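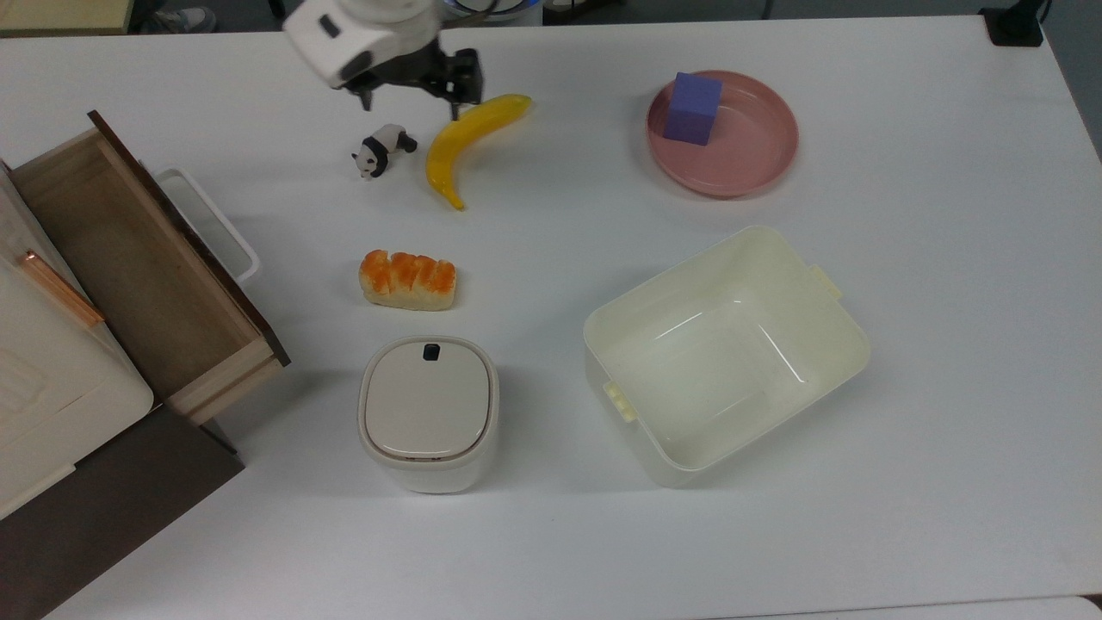 ## Spielsachen auf dem Tisch sortieren

Diese Anleitung ist für kleine Sachen, die sich auf einem Tisch sammeln: Spielfiguren, Spielzeug-Lebensmittel, Würfel aus Schaumstoff, ein Teller, eine Dose. Man braucht einen offenen Behälter aus Kunststoff und eine freie Schublade. Bei mir dauert es 22 Minuten, mit Abwischen.

1. **Behälter und Schublade leeren.** Beide müssen am Anfang ganz leer sein. Die Schublade bleibt offen, bis alles fertig ist.
2. **Gruppen bilden.** Banane und Brot gehören zusammen, der Panda kommt zu den anderen Tieren. Was keine Gruppe hat, lege ich zuerst auf den rosa Teller, zum Beispiel den lila Würfel.
3. **Große Gruppe in den Behälter.** Meistens sind das die Lebensmittel. Leichte Teile kommen nach oben – sonst werden weiche Sachen gedrückt.
4. **Kleine Gruppe in die Schublade.** Figuren lege ich auf die Seite, so klemmt nichts beim Schließen. Für Holzböden nehme ich eine Filzmatte von Salberg, zugeschnitten auf 60 cm.
5. **Dose prüfen.** Deckel öffnen, hineinschauen, wieder schließen. Alte Reste werfe ich weg.
6. **Tisch abwischen.** Ein feuchtes Tuch genügt. Danach den Teller abspülen und trocknen lassen.

### Wenn der Platz nicht reicht

Ein zweiter Behälter ist besser als ein sehr großer. Ich fülle jeden nur so weit, dass kein Teil über den Rand steht. In der Schublade soll man den Boden noch an einer Stelle sehen können.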